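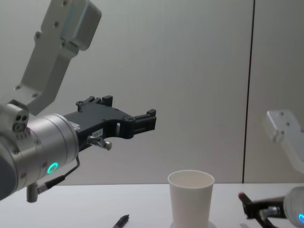 정수 필터를 거친 물이 정말 더 맛있는지 궁금하신 분, 혹은 그런 말을 들을 때마다 조금 피곤해지는 분을 찾습니다. Clekness는 생활용품 광고 문구를 하나씩 골라 직접 시험해 보는 작은 모임이고, 이번에 고른 문구는 "첫 모금부터 다른 물맛"입니다. 주전자형 정수기 Nultum의 상자 앞면에 적혀 있습니다.

첫 모금부터 무엇과 다르다는 것인지는 상자 어디에도 없습니다. 수돗물과 다르다는 뜻인지, 다른 회사 정수기와 다르다는 뜻인지, 어제 마신 물과 다르다는 뜻인지 알 수가 없어서 판매처에 문의를 넣었더니 "고객님들께서 만족하고 계십니다"라는 답이 왔습니다. 만족하고 계신 것은 저희도 압니다. 판매 페이지에 올라온 후기 1,112건을 다 읽었으니까요. 물맛이 "부드럽다", "달다", "둥글다"는 후기가 많았고 밥맛이 좋아졌다는 후기도 꽤 있었습니다. 필터를 끼우지 않은 줄 모르고 일주일을 썼는데 그동안에도 맛있었다는 후기가 하나 있었는데, 저희는 그걸 읽고 이번 시험을 하기로 했습니다.

미리 말씀드리면 저희는 필터가 아무 소용이 없다고 주장하려는 게 아닙니다. 염소 냄새가 강한 날에는 활성탄을 거친 물이 확실히 다를 수 있습니다. 궁금한 것은 그 차이를 어떤 물인지 모르는 상태에서도 느끼느냐, 느낀다면 매번 느끼느냐입니다. 주전자를 새로 산 사람이 자기 집 주방에서 새 주전자를 보면서 마신 물에 대한 평가는 별로 참고가 되지 않습니다.

## 모집 내용

- 모집 인원: 137명
- 참여 횟수: 한 사람당 3회, 같은 주에 두 번 오시는 것은 안 됩니다
- 장소: Sengar 회관 2층
- 시간: 매주 목요일 저녁, 신청하실 때 시간대를 고르실 수 있습니다
- 사례: 세 번을 모두 마치신 분께 3만 원
- 한 회에 드시는 물의 양: 전부 합쳐 400밀리리터

인원이 왜 하필 137명이냐는 질문을 벌써 여러 번 받았습니다. 필터 물을 골라내는 비율이 우연보다 조금 높은 정도일 때에도 그 차이를 볼 수 있으려면 몇 사람이 필요한지 계산했고, 중간에 그만두시는 분을 감안해 얹은 숫자입니다. 계산 과정은 신청서 뒤쪽에 붙여 두었습니다. 틀린 곳을 찾으신 분은 알려 주십시오. 지난번 주방 세제 시험 때 실제로 틀린 곳이 있었고, 모집을 처음부터 다시 했습니다.

사례비는 결과와 아무 관계가 없습니다. 많이 맞히셨다고 더 드리지 않고, 하나도 못 맞히셨다고 깎지도 않습니다. 세 번 중 한 번만 오신 분께는 교통비만 드립니다. 야박하게 들리겠지만 한 번 온 자료만 잔뜩 쌓이면 이 시험은 쓸 데가 없습니다.

## 이런 분을 찾습니다

성인이고, 냄새와 맛을 평소대로 느끼시는 분이면 됩니다. 물맛에 민감할 필요는 없습니다. 오히려 "나는 물맛을 안다"고 하시는 분과 "물이 다 물이지"라고 하시는 분이 골고루 오셨으면 합니다. 신청서 첫 문항이 그것입니다. 본인이 필터 물을 얼마나 잘 구별할 것 같은지 먼저 적어 주시고, 나중에 그 답과 실제 결과를 나란히 놓고 보게 됩니다. 이름은 떼고 번호로만 처리합니다.

다음에 해당하시면 이번에는 참여하실 수 없습니다.

- 의사에게 수분 섭취를 제한하라는 말을 들으신 분
- 감기나 비염으로 냄새를 잘 못 맡고 계신 분 (나은 뒤에 신청하시면 됩니다)
- 정수기, 생수, 필터를 만들거나 파는 회사에서 일하시는 분과 그 가족
- Clekness의 이전 시험에서 물 준비를 맡으셨던 분
- 물 소믈리에 자격증을 따려고 준비 중이신 분

마지막 항목에 항의 메일이 한 통 왔습니다. 자격증이 있는 분은 왜 빠져 있느냐는 것이었는데, 이미 자격증이 있는 분은 참여하실 수 있습니다. 따로 묶어서 보겠습니다. 준비 중이신 분은 훈련 정도가 주마다 달라져서 세 번의 결과를 한데 모으기가 어렵습니다.
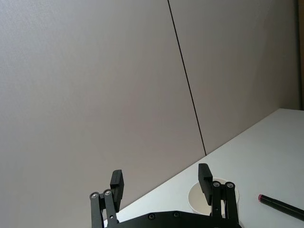

## 당일 진행

오시면 번호표를 받고 자리에 앉으십니다. 물은 세 잔씩 한 묶음으로 나가고, 그중 두 잔은 같은 물입니다. 나머지 한 잔이 어느 것인지 골라 종이에 적으시면 됩니다. 모르겠으면 찍으셔야 합니다. "모르겠음" 칸은 없습니다. 이 칸을 만들어 달라는 요청이 매번 들어오는데, 만들면 조심스러운 분은 거기에 표시하고 자신 있는 분은 찍어서, 결국 성격을 조사한 종이가 됩니다.

고르신 뒤에는 얼마나 확신하시는지, 어떤 점이 달랐는지 짧게 적습니다. 부드럽다, 달다, 둥글다 같은 말을 쓰셔도 되고 아무 말도 안 쓰셔도 됩니다. 묶음 사이에는 잠깐 쉬고, 원하시면 소금 간이 없는 크래커를 드실 수 있습니다.

물은 세 종류입니다. 그날 회관 수도에서 받은 물, 같은 물을 Nultum에 거른 물, 같은 물을 받아서 뚜껑을 열고 하룻밤 둔 물. 마지막 것을 넣은 이유를 궁금해하시는 분이 계셔서 적어 둡니다. 수돗물의 염소 냄새는 그냥 두기만 해도 어느 정도 빠집니다. 필터를 거친 물이 수돗물과 다르게 느껴지더라도, 하룻밤 둔 물과는 구별이 안 된다면 주전자를 사실 분이 알아 두실 만한 일입니다. 주전자에 담아 냉장고에 오래 둔 물을 드시는 분이 많으니 더 그렇습니다.

세 가지 모두 같은 온도로 맞춰서 냅니다. 예전에 다른 곳에서 한 비슷한 시음 행사를 구경한 적이 있는데, 정수한 물은 냉장고에서 꺼내고 수돗물은 수도에서 바로 따르더군요. 찬물이 더 맛있다는 사실은 잘 확인했습니다.

물을 준비하는 사람과 내 드리는 사람은 서로 만나지 않습니다. 잔 바닥의 번호가 어느 물을 뜻하는지는 자료 입력이 끝날 때까지 봉투에 들어 있고, 진행하는 사람도 모르니 표정을 살피셔도 소용없습니다.

## 오시기 전에

- 한 시간 전부터는 커피, 담배, 껌, 양치질을 삼가 주십시오.
- 향수와 향이 강한 핸드크림은 바르지 말고 오십시오. 옆자리 분에게도 영향이 갑니다.
- 점심으로 마늘을 드신 것은 괜찮습니다. 저녁으로 드신 것은 곤란합니다.
- 시작 시각이 지나면 그 회차에는 들어오실 수 없습니다.
- 개인 물병은 가방에 넣어 두십시오.
- 다른 참가자와 답을 맞춰 보는 일은 세 번이 다 끝난 뒤에 해 주십시오.

회관 1층 승강기는 저녁에 자주 멈춥니다. 계단이 어려우신 분은 신청서에 적어 주시면 시간대를 조정하고 미리 연락드리겠습니다. 주차는 권하지 않습니다. 건물 뒤에 자리가 있기는 하지만 목요일에는 같은 시간에 합창 연습이 있어서 금방 찹니다. 노랫소리도 조금 들립니다. 물맛에 영향이 있을지는 모르겠으나 모든 잔에 똑같이 들리니 그대로 진행합니다.

## 돈은 어디서 나오는가

이런 모집 글을 보면 제일 먼저 확인하셔야 할 부분이라고 생각합니다. 사례비와 장소 대여료는 소비자 소식지 Fladley의 구독료에서 나옵니다. Nultum 쪽에서는 돈도 제품도 받지 않았습니다. 시험에 쓸 주전자와 필터는 일반 매장에서 정가로 샀고, 영수증은 결과와 함께 공개합니다. 제조사에는 시험 계획을 미리 보내고 의견을 물었습니다. 필터를 처음 쓸 때 몇 번 헹궈 버리라는 안내가 돌아와서 그대로 따르기로 했습니다. 물맛의 차이가 어느 정도일 것으로 예상하느냐는 질문에는 답이 없었습니다. 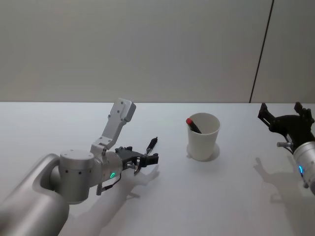 Fladley가 돈을 댄다고 해서 공정하다는 보장도 없습니다. 소식지는 "필터 물맛은 기분 탓" 같은 제목이 달려야 잘 읽히고, 저희도 솔직히 그쪽으로 마음이 기울어 있습니다. 그래서 분석 방법을 먼저 정해 봉해 두었고, 어떤 결과가 나오면 어떤 문장을 쓸지도 미리 적어 두었습니다. 사람들이 필터 물을 잘 골라내면 "골라낸다"고 씁니다. 애매하면 애매하다고 쓰는데, 이 경우가 제일 인기가 없습니다. 인기가 없다는 이유로 자료를 다시 뒤져서 "단, 여성 참가자 중 왼손잡이는" 같은 것을 찾아내지는 않겠습니다.

결과는 시험이 끝나고 입력과 검산을 마친 다음에 나옵니다. 날짜는 약속드리지 않습니다. 참가하신 분은 본인의 답안과 정답을 따로 받아 보실 수 있습니다. 받지 않겠다고 하실 수도 있는데, 집에 비싼 정수기가 있는 분들이 종종 그렇게 하십니다.

## 이 시험이 알려 주지 못하는 것

필터를 거친 물이 건강에 좋은지는 이번 시험과 관계가 없습니다. 중금속이나 미세플라스틱도 재지 않습니다. 그런 것을 혀로 알아낼 수는 없고, 알아냈다고 하시는 분의 말씀은 따로 적어 두기는 하겠습니다. 오래된 배관을 쓰는 집의 물은 회관의 물과 다를 수 있으니 결과를 본인 댁에 그대로 옮기시는 것도 무리입니다. 차나 밥을 지었을 때의 맛도 이번에는 다루지 않습니다. 밥은 하고 싶었습니다만 한 번에 그 많은 밥을 똑같이 지을 방법을 못 찾았습니다. 아시는 분은 연락 주십시오.

한 가지 더, 참가자는 스스로 신청하신 분들입니다. 이런 글을 여기까지 읽고 목요일 저녁에 물을 마시러 나오는 분들이 보통 사람을 대표한다고 말하기는 어렵습니다. 주변에 이런 일에 전혀 관심 없는 분이 계시면 같이 와 주시면 도움이 됩니다. 단, 두 분은 다른 시간대로 나누어 배정합니다.

## 신청 방법

Sengar 회관 입구 안내대에 종이 신청서가 있습니다. 작성하신 뒤 옆의 회수함에 넣어 주십시오. Fladley를 받아 보시는 분은 이번 호에 끼워진 신청서를 쓰셔도 됩니다. 전화 신청은 받지 않습니다. 첫 문항의 답을 전화로 들으면 받아 적는 쪽에서 자꾸 되묻게 되기 때문입니다.

신청서에는 원하는 시간대를 둘 이상 표시해 주십시오. 하나만 표시하신 분은 배정이 늦어집니다. 모집은 인원이 차면 마감하고, 그 뒤에 들어온 신청서는 대기 순서대로 보관합니다. 배정이 끝나면 문자로 알려 드립니다. 참여 동의서는 첫 회에 와서 쓰시며, 중간에 그만두셔도 이유를 묻지 않습니다. 그때까지 적으신 답안을 빼 달라고 하시면 빼겠습니다.

물 준비를 도와주실 분도 두 분 찾고 있습니다. 전날 저녁에 물을 받아 두고, 당일에 온도를 맞추고 잔에 따라 번호를 붙이는 일입니다. 지루합니다. 이 일을 맡으시면 시음에는 참여하실 수 없고, 사례는 참가자와 같습니다. 신청서 여백에 "준비"라고 적어 주십시오.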